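Speaker notes: Looking after the hand-held grippers
Horkix internal tools day, November, afternoon session
Slot is 50 minutes with questions. Talk to the slides, don't read them.

Slide 1. Title

Say who I am and what I look after: the hand-held grippers at the Dasbridge site and the carts they live on. Recording software is the Trolunura talk after the break, so send those questions there.

What I want people to leave with is the morning check, the pad change, and what to do with the camera when the numbers go bad.

Slide 2. What we have

We run 13 grippers. They go out in pairs, left and right, and the odd one is the spare. The spare is for swapping in during a session. It goes through the same check as the others, and it goes on the same log sheet. Last winter it sat in a drawer and when we needed it the trigger return spring had gone soft.

Each unit gets a number on the inside of the handle. Please don't put tape labels on the cube. I have peeled off several.

Slide 3. The parts that wear

In order of how often I replace them:

Finger pads. The soft rims go first, at the tip, where people pinch small things. The mesh on the inside face lasts longer but it fills up with lint and skin grease and starts to slip.

Cables. They fail at the connector, from the inside, and they look fine. If the picture drops out when the operator turns a wrist, swap the cable before touching anything else.

Trigger linkage. Two small screws back out with use. Thread locker, the weak kind. Somebody used the strong kind on unit 4 and we had to drill it.

Marker cubes. They don't wear much but they get knocked. More on slide 6.

Slide 4. The morning check

Takes a few minutes per pair. Walk through it live with the demo unit if the table is big enough.

Open and close the jaw fully, 2 times, slow. Listen for a click. A click is nearly always the linkage.

Close it on a strip of copy paper and pull. If the paper slides out, clean the pads and try again. If it still slides, change them.

Look at the camera glass against a light. Dry cloth first. Lens fluid only if the dry cloth didn't do it, and put it on the cloth, never on the lens.

Press on each side of the cube with a thumb. It should not move at all.

Plug in, check that you get a picture, wiggle the cable at both ends while watching the picture.

Write it down. A blank line on the log means the unit wasn't checked and it doesn't go out.

Slide 5. Changing the pads

Pause here, people like to take pictures of this slide.

Change both sides together. A new pad facing an old one closes off center, and the operator starts to correct for it without noticing.

Old glue has to come off completely. Plastic scraper, then an alcohol wipe, then wait until it's dry. The housing marks easily, so no metal blades.

Seat the new pad from the tip backward. Hold the jaw shut with the trigger lock and leave it overnight. If you can't leave it overnight, use the spare for the day.

We buy pads from Seixas. The last batch came a little thick and the jaw didn't close all the way. Measure the first few out of every bag. I have the go/no-go gauge in the blue box, borrow it and bring it back.

Slide 6. Cubes and cameras

The cube tells the tracking where the hand is. If the cube shifts on its mount, every recording after that is off by the same amount and nothing on the screen will warn you. That cost us a good part of a week in the spring.

So: if a gripper gets dropped, it's out until the cube offset has been measured again. Doesn't matter how short the drop was. Doesn't matter if it landed on the handle.

Clean the printed faces with a barely damp cloth. Alcohol lifts the black. Once a corner of the pattern goes gray, replace the whole face.

The camera beside the cube is held by its own bracket. Tighten the bracket with the short driver only. With the long one you can bend it.

Slide 7. Putting a pair on an operator

Order matters a little. Harness first, then the screen unit, then cables, then grippers. If the grippers go on first the operator has no free hands and someone ends up reaching across them.

Leave slack in the cable for a full arm reach. Have the operator stretch out, cross the arms, and look down at the display. If they have to lean to see it, move the mount.

Then check the floor. Power strips and loose cables go to the side of the work area before anyone walks with the rig on.

Slide 8. On the floor

Leave these two up for a minute. Point out the cubes and let people look.

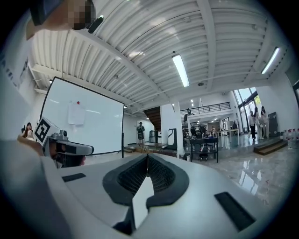

Hand-held grippers with their marker cubes

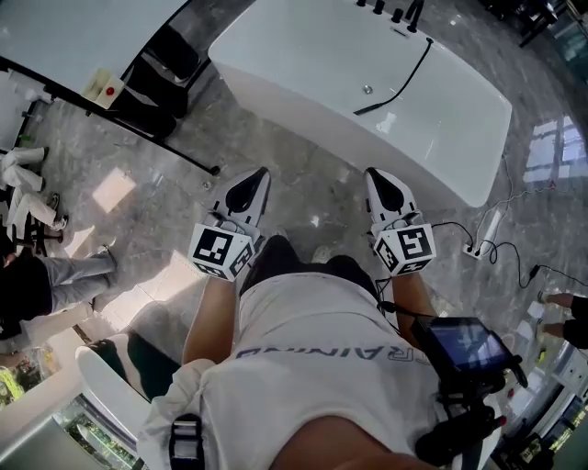 Slide 9. End of day

Grippers come off in the reverse order. Jaws left open, so the pads don't take a set. Cables coiled loose, no tight wraps around the handle. I still find these every few weeks.

Units go back on the cart in number order. If something felt wrong during the session, put the red tag on it and write what you felt, in plain words. "Sticky when closing" is useful. "Bad" is not.

Don't try a repair at the end of a shift. Tag it, take the spare, tell me in the morning.

Slide 10. Spare parts and where they are

Pads, screws and springs: top drawer of the cart.
Cables: second drawer, tested ones on the left. Cut the plug off a dead cable before you throw it out, or it comes back.
Cube faces: flat folder on the shelf. Keep them flat.
Camera brackets: ask me, we're low.

If you take the last of anything, write it on the sheet taped inside the door. Reorders go out once a month and pads take the longest.

Questions I expect

Can we run a pair with one old gripper and one new? Yes, as long as both passed the check and both cubes were measured.

Can operators do their own pad changes? Yes, after they've done one with me watching.

Why not glue the cubes? We tried. When a glued cube gets hit, the housing cracks instead, and the housing is the expensive part.

If there's time left, do the paper strip test with someone from the front row. Bring paper.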